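Is a cafe table worth refinishing or do I just live with it?

Forum > Furniture and Timber > Finishes

domnica_l
Bought an old dark brown table for the dining room, 300 dollars, seller swore it was "Kemanico originals, fully restored". Very glossy. My brother-in-law reckons the gloss is just a thick coat slapped over old scratches and I should strip it back. Is he right or is he bored?

Yeeman_H
Restored is a word sellers use when they own a tin of varnish. Colour me unconvinced. Did they say what the finish was?

domnica_l
"Professional grade." That was the whole answer.

nazari41
So, nothing. Try a drop of metho on the underside. If it goes sticky it's probably shellac, and you can touch that up without stripping anything. I wouldn't go near it with a sander until you know.

bravitz_fan
Disagree with all of this. Just sand it. Started at 60 grit on mine and had it bare by lunch.

nazari41
60 grit on a table that might be veneer? Great way to find out it was veneer.

bravitz_fan
Mine was fine.

Yeeman_H
Yours was solid. We don't know what hers is. Also that Orko stripper everyone raves about took me 4 goes on one chair, so I'd be wary of the "easy weekend job" crowd too.

domnica_l
Not keen on stripper indoors with a toddler. Would wax hide the marks?

JankaR
Wax on top of high gloss mostly gives you smeary high gloss. I've had a dark shiny one for years and never touched the finish. Cup, basket and tray live on it and I've stopped caring.
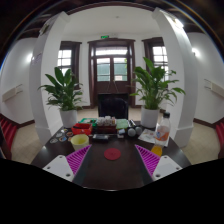 Things to check before you do anything

1. Look at the edges. Grain that stops dead at the corner usually means veneer.
2. Metho test, underside only.
3. Ask yourself if you can see the scratches from your chair or only with a torch.

domnica_l
Only with a torch. Metho spot went sticky as well.

nazari41
Shellac, then, or near enough. Leave the sander in the shed.

bravitz_fan
Still reckon you'll be sanding it by August.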